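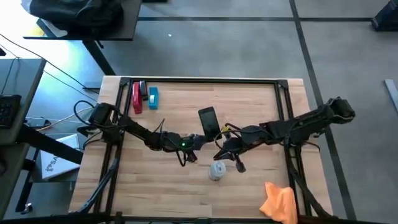
Cross-hatching for a picture book, pen or brush?

nikola_spahic
I am making my first picture book, 32 pages, story about a ferry on a river. The drawings are in ink with a light wash over. My friend Damir Stojanović, who has illustrated for many years, looked at my first 3 spreads and told me to stop using the dip pen and hatch with a brush. He says the pen makes the water look like wire. I work on 285 gsm paper from Grumden. What do you think?

tmujic
I agree with Damir. A pen line has the same weight everywhere and a child's eye gets tired. Take a small round brush and practice for a month before you touch the real pages.

Byung-chul Lim
I don't agree. Many good books are hatched only with pen. The problem is maybe that you hatch the water and the boat in the same direction. Change the angle for the boat and leave more white in the water.

nikola_spahic
Yes, it is all one direction. I did not notice this before you wrote it.

tmujic
Changing the angle will help a little, but the line stays stiff. I did a whole book this way in April and I regret it.

stavros_k
Which ink? With Zoltby black my lines bled under the wash even after one night of drying. With Jidley they stayed sharp. If his lines are bleeding, brush or pen makes no difference.

nikola_spahic
It is Jidley, so no bleeding. I will redraw spread 2 with the pen and new angles, and the same spread with a brush, and show both to Damir.

Byung-chul Lim
Please post them also in this thread. And keep the old one, you will want to compare.

Contact the moderators | Copyright Hodžić Illustration Forum | Back to top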